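3.2 Vessels and shelving

Long-spouted vessels were chosen for the storage task because their footprint on a shelf is poorly predicted by the size of the body. In the earlier Letus study, containers were treated as upright cylinders and the spout was ignored. This works for pots and jars, but it underestimates the clearance a watering can needs when it stands beneath a second shelf, where the tip of the spout is usually the highest point and lies well to one side of the base.

The rack has 2 levels, both slatted, with blue side pieces. Slats were preferred to a solid board so that the vessels could drain after use. The drawback is that a narrow base may settle across a gap, and positions were therefore recorded by the slats in contact with the base and not by distance from the edge. Spout direction was recorded separately, taking the handle as the reference. Fig. 4 shows the vessels at two positions of the cream can, with the lighter and darker blue-green pieces kept on the upper shelf.
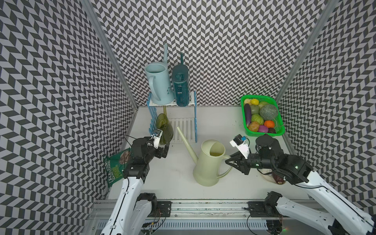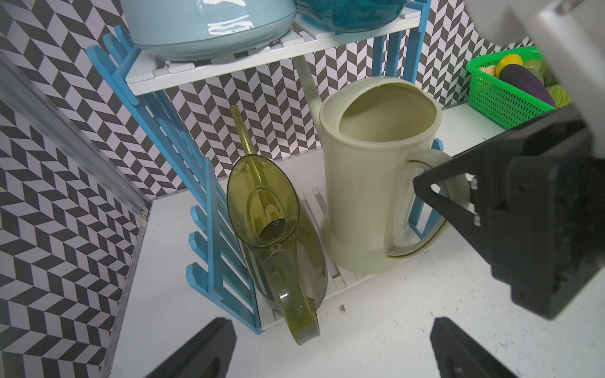

Fig. 4. Cream watering can on the table in front of the rack (first panel) and standing on the slats, with the spout tip just under the upper shelf (second panel).

On the table the spout of the cream can is unobstructed. Beneath the upper shelf the same spout limits the choice of position: the can has to be set with the spout running diagonally, and any turn about the base moves the tip along the underside of the slats. The handle should remain on the open side, as a can stored with its handle inwards must be turned before it can be lifted out.

Placements were coded by Humaira Jafri using the Sirkik scheme, in which a vessel is scored as upright, leaning or lying. A vessel that rests against a side piece is scored as leaning even if its base is partly supported. Scores were entered on a scale of 0 to 100 and averaged over the 400 placements in the set. Vessels on the upper shelf were scored for base contact only, there being no shelf above them to restrict the spout.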